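**Small claims against a removals firm – is it worth going to a hearing?**

**mavia_kim** wrote, 3/2/05:

I moved flat last autumn and used a firm called Skusosen. They lost one box and cracked the glass top of a desk. I have been writing to them ever since. They offered me £40 "as goodwill" and said their terms limit them to that. The desk top alone cost £89 to replace and I have the receipt for it.

I've sent two letters by recorded delivery. The second gave them 14 days and said I would issue a claim. No reply. Has anyone here taken a firm this size to the county court, and did you have to turn up?

**Aksel Bisgaard** replied:

Yes, twice, both times over deposits. One settled the week before the hearing and one went all the way. It's a room with a table and a district judge at the end of it. You don't need a solicitor and most people don't bring one.

What terms did you sign? If the limit was on the back of the form and you signed the front, they will say you agreed to it.

**mavia_kim** replied:

I signed a sheet on the doorstep when they arrived, with the van already outside. I'd paid the deposit by phone before that. There was nothing in writing until the day.

**Aksel Bisgaard** replied:

Then you have an argument. The contract was made on the phone, so terms handed over on the doorstep may have come too late. Also look at the unfair terms regulations. Put both in the claim, in short numbered paragraphs.

**oldquay34** replied:

I'd take the £40. I know that isn't what you want to read. I took a kitchen fitter to court, won, and then spent longer trying to get the money than I did on the claim. He just didn't pay. The bailiff went round once and came back with nothing. You pay the issue fee, then the fee for the warrant, and you get them back only if he pays.

**Aksel Bisgaard** replied:

A sole trader fitter and a removals firm with vans are not the same. Vans can be seized.

**oldquay34** replied:

If they own them. Mine was on finance, and I think a lot of them are.

**mavia_kim** replied:

Fair point about the vans, I'll see what I can find out. Skusosen is a limited company, I looked it up. It has filed accounts but I can't make much of them.

**Phong Võ** replied:

Check the exact company name before you issue. I got this wrong. I claimed against the name on the van, which was a trading name, and had to apply to amend. It cost me 11 weeks and another fee.

On evidence: send copies, keep the originals, and number every page. Photos should be printed, one to a sheet, with the date written on the back. The judge in mine didn't want to look at anything on a laptop.

**latix_dave** replied:

Agree with Phong on the page numbers. I disagree with Aksel about going in on the unfair terms though. My judge wasn't interested in the law at all, he wanted to know what was said on the phone and who said it. Write down what you remember of that call now and sign it.

**Aksel Bisgaard** replied:

Do both. It's one extra paragraph.

**Phong Võ** replied:

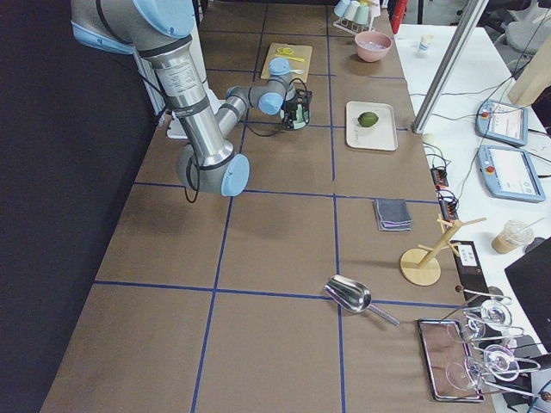

*Long table, brown paper and blue tape.*

The other thing is the allocation form. They ask for dates you can't attend. Fill that in properly – moving a hearing later is a nuisance and they may refuse.

**mavia_kim** replied:

Thanks all. I'm going to issue. I've got the company name from the register and I'll write up the phone call tonight. Should the missing box go on the same claim form or a separate one?

**latix_dave** replied:

Same one. Same contract, same day. List what was in it with a price against each item, and don't put new prices on old things.

**oldquay34** replied:

Good luck with it. Let us know if they pay.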